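Week 6 handout: Budgeting for a mobile manipulator cell

Read before Thursday's lab section. Bring your draft equipment list.

So far the course has treated the robot as the purchase. This week we look at the rest of the bill. Most first budgets submitted in this course leave out between a third and a half of what the team ends up needing, and the missing lines are rarely the expensive ones. They are the mounts, cables, spare pads, floor space and hours that fall between one supplier's quote and the next.

1. Start from the task

Write the task in one sentence before you open a catalog. "Move laundry from a basket into a front-loading washer and take it out again" is good enough. From that sentence you can already pull several numbers you will need: reach into the drum, height of the door opening, the heaviest single item, and how wide the gripper can be and still turn inside the opening.

Payload is where students overspend. A wet bath towel is heavy, but a robot that lifts one garment at a time does not need to lift the full load. Size the arm for one item plus the gripper plus the camera, then add a margin. The gripper and camera count against payload, and the arm's data sheet will not subtract them for you.

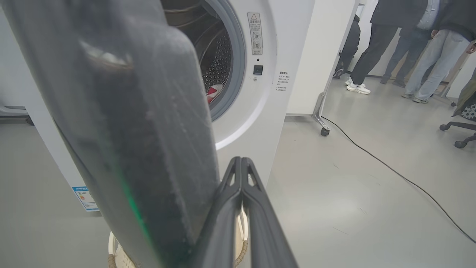 Photo: Hornis Lab, wrist camera view, laundry task

Look at how much of the wrist camera's view the gripper itself takes up. A camera this close gives you good detail at the door and the drum, but one large finger can hide the item you are trying to pick. If your task has this problem, price a second camera on a fixed stand now. Adding it later means a new calibration and often a new data cable.

2. The appliance is a line item

Teams forget to buy the thing the robot works on. For a laundry cell, list the washer, the basket and a set of clothing in mixed colors and fabrics. Check these before ordering:

Door: which side it hinges on, and how far it swings into the arm's workspace.
Controls: a push button is easier for a robot to operate than a touch panel.
Labels: if the machine is imported, make sure someone on the team can read the warning and instruction labels.
Water and drain: many experiments run dry. If yours does, you can skip plumbing, but say so in the plan.

3. Floor and power

Measure the floor area with the appliance door open and the arm at full reach. Add room for operators and anyone watching, plus chairs and a whiteboard if the team works beside the cell. Cables that cross open floor need covers, and covers cost money. Put them in the budget under safety, where they are less likely to be cut.

4. Worked budget lines

The Trulavport project used the figures below for its small items. Use the same layout for your own.

Gripper, Prustent two-finger, one unit: $3000
Spare finger sets, 2: $100 each
Fixed camera, stand and mount: $2000
Cable covers and floor tape: $100

The arm was already on site, so it does not appear. If your arm is shared with another group, note the hours you are allowed and who pays for repairs. A shared arm with no agreement on repairs is a risk and belongs on your risk page.

5. Quotes and lead times

Ask every supplier for three things in writing: price, delivery time, and what is in the box. Thibodeau quotes its mounting plates without bolts. Prustent includes the controller cable but only in the short length, and a mobile base will usually need the long one. Differences like these are small in dollars and large in weeks.

Order long-lead items first even if you will not use them first. Consumables can wait until the arm is running. Leave some of the budget unspent at that point — the first month of operation will show you which parts wear out, and your guess beforehand is likely to be wrong.

6. Staff time

Equipment plans in this course must include a staff line. Count setup, calibration, operation and resets. In a laundry task the reset is someone taking the clothes out and putting them back in the basket, over and over. If each trial needs a person for the reset, your cost per trial is mostly labor, and a faster arm will not change it much.

For Thursday

Bring a one-page draft with the task sentence at the top, then equipment, floor and power, staff time, and risks. Mark any price you have not confirmed with a supplier with the letter U. Drafts with no U marks will be checked line by line in section.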